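Solomiia Demchenko
7/6/21

1/ We finally changed how fruit gets handed out in the shared kitchen at Tendenau. A few people asked how it works now, so I'm putting it in one place.

2/ The old way was a big bowl by the kettle. It got filled on delivery day and then left. The apples at the bottom went soft and the grapes leaked on everything under them. By the end of the week the only thing anyone would touch was a banana, and only if it was still yellow.

3/ Soo-ah Ham suggested bins with handles. Easy to carry, easy to rinse, and they fit under the tap, which the bowl never did. We bought four. Three are in use and one is spare.

4/ Delivery is still from Jallamier. Same order as before: apples, bananas, grapes. I asked them to leave out the pears until November. They ripen all at once and we can't keep up.

5/ Sorting takes almost 10 minutes. Everything comes out on the table first. Apples go in a bin by themselves. Check each one for bruises, and anything marked goes to the front of the fridge to be eaten that day.

6/ Green apples last longest with us. The red ones go floury by the weekend. Other people may have better luck, we have a warm kitchen.

7/ Grapes stay on the stem. Don't wash them until you want to eat them. Snip off a small bunch — scissors are in the top drawer — and put the rest back in the fridge.

8/ Bananas don't go in with the apples. They turn much faster when they're kept together. Leave them on the side.

9/ A green apple above the table, with the white bin still empty and the grapes and a banana left out:
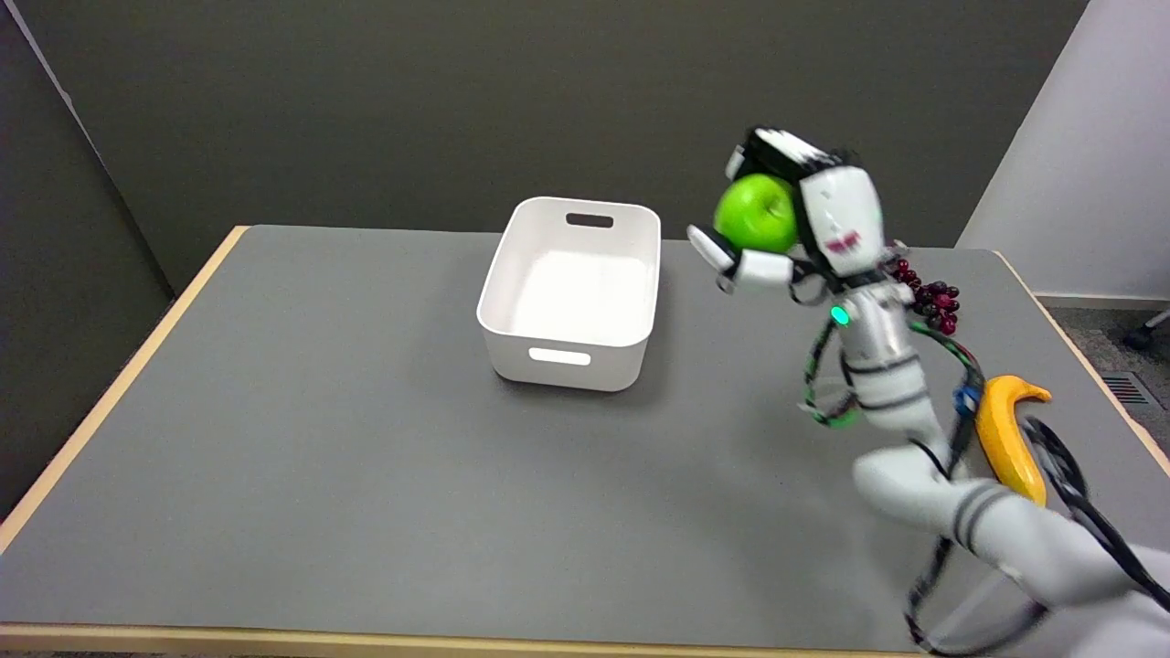 Solomiia Demchenko
Kitchen and supplies, Tendenau

10/ The handle slots are the part I like best. You can get your fingers in properly when the bin is full. The bins also wipe clean with a cloth, so there's no more scrubbing juice out of a wicker base.

11/ Someone asked about the old bowl. It's on the shelf by the back door, free to whoever wants it.

12/ Next job is the bread cupboard. If you have bread in there with no name on it, please move it before Friday.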